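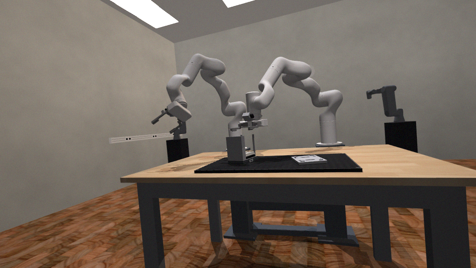
Jetano opens simulation lab to visitors, shows two-arm rack handling

30 November 2022

Automation firm Jetano held an open day at its simulation lab, where engineers demonstrated a two-arm work cell that at present exists only as software. The model places two robot arms at a wooden table with a black rubber mat on it. A slotted rack fixture and a flat square plate are set out on the mat.

The cell is part of a project called Hasar, which covers small-batch handling of thin parts. Project lead Marilou Estrella told visitors that the layout is tested in simulation before any floor space is assigned or hardware ordered.

"We change the base position of one arm, run the set again and compare reach and collision results," Estrella said. "A change like that takes 40 minutes to evaluate. On the floor it would take most of a week."

The demonstration consisted of 21 short runs started from a workstation by controls engineer Velimir Vukčević. Between runs he shifted the fixture and the plate on the mat to show how the planner recomputes its paths. Visitors could follow joint angles and contact forces on a second monitor.

According to Vukčević, contact between the gripper fingers and narrow slots is the hardest part to model. The team has logged almost 2000 simulated insertions since May and uses them to tune friction values. Cables are left out of the model, and lighting is kept simple to hold down render time.

Asked about cycle time, Vukčević said the arms are currently limited to low speed and that no target figure has been set. Both arms share one workspace near the middle of the table, so the planner gives one of them priority whenever their paths overlap.

The open day drew 26 visitors, most of them from local machine shops and technical colleges. Reginald Nguyen-Tran, a production engineer at parts supplier Alis, asked whether models of customer fixtures could be loaded directly. Estrella said standard CAD files can be imported, but slot dimensions still have to be checked by hand.

Jetano plans to build a physical version of the cell next year. Requests for group visits can be made through the company's front office.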